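Gripper budgeting is the part of planning a robot cell where you settle what the hand will cost before you buy the arm. I do mine in simulation first - it's cheap, and I change my mind a lot!

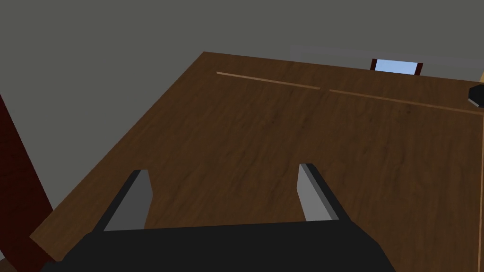 Two-finger gripper open over a wooden tabletop, simulated.

My last plan put the gripper at $1,378 and spare finger pads at $59 a set (I always buy two). Sebastião Pimentel at Wekholm adds $226 for cables and mounting plates, and I've copied him ever since.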